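Category: Talks and Slides / Robot Software / Perception and Planning

Speaker notes – "Four Processes and a Clock: the software under our tabletop cell"

Slide 1. Title

Wait for the door to close. Say hello, say the name of the project (Kakeven, say it slowly, ka-KAY-ven), and get going. Thirty minutes, then questions. I talk fast when I like a subject and I really like this one, so drink water at slides 4 and 9.

Slide 2. What the cell does

Everyday objects on a table. Caps, lamps, small shelves, the stuff you have at home. The arm gets a sentence like "take the top cap off the stack" and has to do it. Kakeven is all the code between the sentence and the motors. Flosberg built the cell, Brurell maintains the driver layer, and I work on everything in the middle (the fun part!).

Don't go into hardware. If someone asks about the arm, send them to the Flosberg table in the lobby.

Slide 3. The four processes

Draw this one by hand if there is a whiteboard.

Perception, world model, planner, controller. Each one is its own process, each one can be killed and restarted while the others keep running. We used to have a single big program and a crash in the segmentation code would freeze the arm in mid-air. Now the controller holds position and waits. I still enjoy showing people this, so kill perception live if the link to the lab is up.

Slide 4. The clock

This is the slide I care about most. Every message carries the time the sensor saw the thing, and never the time we finished thinking about it. The controller runs at 1,000 ticks a second. Perception is far slower. So by the time a cap's position reaches the planner it is already old, and the planner has to know how old.

Tell the story from last November: we spent two weeks tuning gains because the gripper kept closing a little to the left of things. The gains were fine. One camera node was stamping images on arrival. The fix was one line.

Drink water.

Slide 5. Perception: stacks are hard

Three caps on top of each other look like one lumpy object to most segmenters. Dark fabric on dark fabric, the edges go soft, depth gets patchy. What helped us was asking for brims and crowns as separate parts and letting the world model put them back together into caps. If it finds two brims and one crown it says so and asks for a second view – it doesn't guess.

Point out that the part labels cost us very little. We labeled 252 images by hand and let the tracker carry the labels forward through each recording.

Slide 6. Perception: shiny tables

Everybody in the room who has worked with a glossy tabletop will groan here. Let them.

Reflections show up as objects living under the table. A lamp gets a twin. Ceiling lights turn into bright bars that slide along when the camera moves. Our filter is simple: fit the table plane, throw away anything that sits below it, and for bright patches on the plane compare two views. A real thing stays where it is in table coordinates. A reflection wanders. I love this one because it is high school geometry and it beat the network we had trained for the same job.

Slide 7. World model

Keep short. A list of objects, each with a pose, an uncertainty and a "supported by" link. The middle cap is supported by the bottom cap, the bottom cap by the shelf, the shelf by the table. When the planner wants to move something it walks up the links first and asks what would fall.

Mention the thin-leg problem. A shelf on wire supports is nearly invisible to a depth camera, so the model wants the top to float. We added a rule that nothing floats, and the collision checker fills the space under an unsupported surface until a closer look shows it's free. Conservative, yes. It costs us some reaches under the shelf.

Slide 8. Planner

Sampling planner first, then a smoothing pass with the timing built in. Show the plot. There are 103 recorded planning problems in our regression set and every change to the planner runs against all of them overnight. Encourage people to do this! Record your failures, give each a dull file name, and run them forever.

Ogundipe is the replay tool. It opens a recording, steps through it tick by tick, and lets you swap in a new planner at any point. Type the command on screen, let it run, talk over it.

Slide 9. Controller

Drink water. Impedance control near contact, position control everywhere else, and a blend between them that took longer than both. Soft things like caps are forgiving. Lamps are not. Lower the stiffness before you touch, and set the force limit per object from the world model.

Slide 10. What still breaks

Be open about it. Cap brims that fold under a finger. Calibration drifting over a long day. Background clutter past the edge of the table, which we now crop by table boundary before anything else runs. People walking behind the cell used to trigger replans all afternoon.

Slide 11. Questions

Leave the diagram from slide 3 up. If it's quiet, start with the one that always comes up.

Contact the Kakeven team | © Kakeven | Back to top
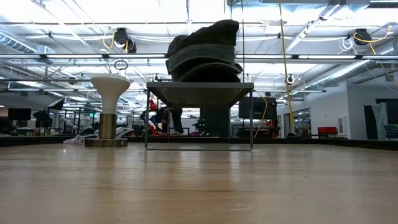
Why not let the planner and the controller share one process?

They run at very different speeds, and a slow plan would hold up the control loop. Keeping them apart lets the controller go on ticking and hold position while the planner takes as long as it needs.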